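How to Read a Casino Bonus Before You Take It

By Arne Reinholz
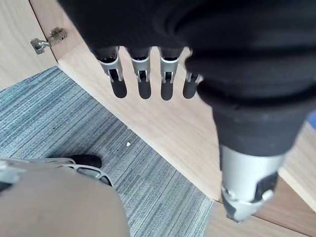

Four fingers and a padded black palm, next to a light wooden cabinet.

Every online casino wants to hand you money the minute you sign up. I don't trust any of them on that, and you shouldn't either until you've done a little arithmetic. Get a pencil.

1. Find the wagering requirement. It's never in the banner. On Gukby I had to open the full terms and scroll past the cookie stuff. You're looking for a number with an "x" after it.

2. Check what gets multiplied. Some sites multiply the bonus only, others the bonus plus your deposit. Put in $200, get a $200 match at 35x bonus only, and you have to bet $7,000 before cashing out. If the deposit counts too, it's $14,000. "Free" is a funny word for that.

3. Look at the game list. Slots usually count in full. Blackjack may count for a tenth, and on Wususance it counted for nothing when I looked in December. If you only play cards, stop reading the offer and close the tab.

4. Work out the likely cost. Multiply the total you must bet by the house edge. Betting $7,000 on a slot that keeps 4 percent costs you $280 on average, for a $200 bonus. Plenty of players will do better than that and plenty will lose the lot early.

5. Look for a win cap. Mägi advertised "up to $1,480" and then limited withdrawals from bonus play to $359. Both figures were on the same page - one of them in much smaller type.

6. Check the maximum bet and the deadline. Go over the bet limit once, even by accident, and the site may cancel your winnings. Screenshot the terms the day you sign up.

If you still like the deal after step six, take it with money you can stand to lose. Most sites let you decline the bonus at the cashier page, and I usually do. The box is often ticked already, so look before you hit deposit.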